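Prerkia opens winter coat folding and storage service for private households

Service begins in January in Gilberg, and is now open for booking

14 shares | 3 comments

Gilberg. Prerkia, the household care company, announces today that it will offer a new service for the cleaning, folding and summer storage of padded jackets and coats. The service has the name Clillus and is made for families and single persons who do not have enough space in the wardrobe for thick winter clothes. First bookings will be accepted from January. The collection of the garments is free inside the town of Gilberg and in the neighbouring district of Balogh.

The idea came from the daily work of the company. Prerkia has cared for bed linen and curtains since its foundation, and customers have often asked if the staff could also take the jackets. Until now the answer was no. Padded clothes need a different treatment from sheets, and the company did not want to accept them before it had the right shelves and the right people.

"A quilted jacket is mostly air," says Yareli Rosales, managing director of Prerkia. "If you press it in a small bag for eight months, it comes out flat, and then the customer is sad in the first cold week. We wanted to have a method which saves space but respects the filling. It took us one full winter to agree on it."

How the service works

The customer books a collection by telephone or on the website and receives a cotton bag for each garment. A member of staff collects the bags at the door between 8 in the morning and 7 in the evening. In the workshop each garment is checked for open seams, missing buttons and stains. Small repairs, for example a loose thread at a cuff, are included in the price. For larger repairs the customer is called first and receives a price.

After cleaning, the garment is dried slowly and then folded by hand. It is stored lying, in a breathable box, on a shelf in a dark room with controlled humidity. The boxes are never put one on top of another. Customers can ask for the return of a garment at any moment, and delivery is made within two working days.

The storage room in Gilberg has 300 shelf places. Of these, 135 are already reserved by existing customers of the linen service, who were informed by letter before this announcement. The team of the new service consists of 11 persons, most of them trained inside the company.

The folding method

The method was developed by Keyvan Jafarzadeh, head of the workshop, and Rosimeire Bittencourt, who is responsible for training. It can also be used at home, and Prerkia publishes it here free of charge.

A bed is the best surface, as a table is normally too narrow for the sleeves. The jacket is laid on its back with the front side up. All zippers are closed first, also those of the pockets, so that the teeth do not scratch the shell. The padding is then made even with the flat hand, from the neckline down to the hem. It is not necessary to press. The sleeves are put across the body one after another, without crossing them at the elbow. At the end the lower part is brought up to the chest, in one fold only for short jackets and in two folds for long coats.

"Most people begin with the sleeves, and this is too early," explains Mr Jafarzadeh. "When the body of the jacket has still wrinkles inside, you fold the wrinkles also. Please take one minute more for the body. With light colours I recommend also to wash the hands before, it sounds like my grandmother but it is true."

Ms Bittencourt adds that the shape of the garment should decide, and the rule comes after. Jackets without a collar are easier, she says, while a hood should be laid flat towards the back before the first fold. A belt is taken out and stored separately in the same box.

A beige quilted jacket on a bed with a floral sheet.

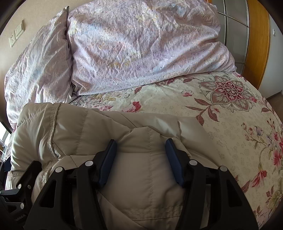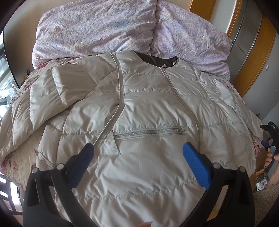 Prices and conditions

The price for one jacket is 12 euros per season, with cleaning, small repairs, storage and delivery. Long coats and children's snow suits have their own prices, which are sent on request. Garments made of fur and leather cannot be accepted at present. Every garment is insured from collection until return, and the customer receives a receipt with a short note on its condition.

For persons who prefer to do the work at home, Prerkia will give free folding lessons in the shop in Gilberg. Participants are asked to bring one padded garment of their own. The lessons are led by Ms Bittencourt and last one hour. Places are limited and a short call in advance is kindly requested.

"I was a sceptical person at the beginning," says Arne Mühlbauer, who tested the service with his family last winter. "We are living in a flat with one wardrobe in the corridor. In May we could close its door again, and in October the jackets came back and were thick like before."

Depending on the interest, the company plans to open a second storage room in Balogh next winter. The search for a suitable building has started.

About Prerkia

Prerkia is a household care company with its seat in Gilberg. It offers washing, ironing, mending and storage of home textiles for private customers.

Press contact

Houshang Pakzad, Press Office, Prerkia, Gilberg. Interviews with the workshop team and visits to the storage room are possible by appointment.

Share this release | 14 shares | 3 comments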